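Search this site
Enter keyword
Search

Countertop Water Filter Review: The Paiva Pitcher and the Vitel Dispenser

Households that want better-tasting tap water have two common choices at the lower end of the market: a pitcher that is kept in the refrigerator, or a larger dispenser that stands on the counter. Our office tested one of each. The Paiva pitcher holds 8 cups. The Vitel dispenser has a bigger tank and a spigot at the base. Both were bought at retail, and neither company was told of the review in advance.

Setup

The Paiva cartridge must be soaked before first use, and the first two fills are discarded. The instructions are printed on a single card and are easy to follow. The Vitel takes longer. Its spigot is fitted by hand with two washers, and ours dripped until the nut was removed and seated again. A small wrench in the box would have been welcome.

Taste

Panelists tasted plain tap water and water from each filter in unmarked cups. Most preferred either filtered sample to the tap, and the usual comment was that the chlorine taste had gone. Opinion on the two filters was closely divided. Gunārs Mockus, who ran the sessions, noted that the difference became harder to detect once the water had been chilled. Readers who object only to a faint chlorine taste may wish to try an open jug left overnight in the refrigerator before buying anything.

Speed and cartridge life

The Paiva filtered a full pitcher quickly when new and slowed noticeably toward the end of the cartridge's life. Its maker rates the cartridge at 100 gallons. Our sample had passed 303 liters when the flow became too slow for daily use, which is short of that claim. The Vitel held a steady pace for some 340 liters, after which testing ended. Its replacement cartridge costs more, but the cost per liter came out slightly lower.

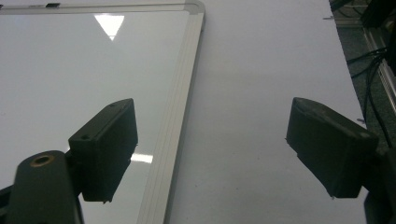
Whiteboard at our Pavden office.

Cleaning

The Paiva comes apart into three pieces, all of which may be washed by hand. The groove under the lid collects residue and needs a brush. The Vitel tank is wide enough to reach into, although the spigot should be removed and rinsed once a month — a step that many owners are likely to skip.

Recommendation

For one or two people, the Paiva is the sensible purchase, provided that the cartridge is changed early. Larger households should consider the Vitel. Neither model should be relied upon to treat water that is unsafe to drink, and anyone with concerns about lead should have the tap tested first. A review of the Flurkska under-sink system is planned for April.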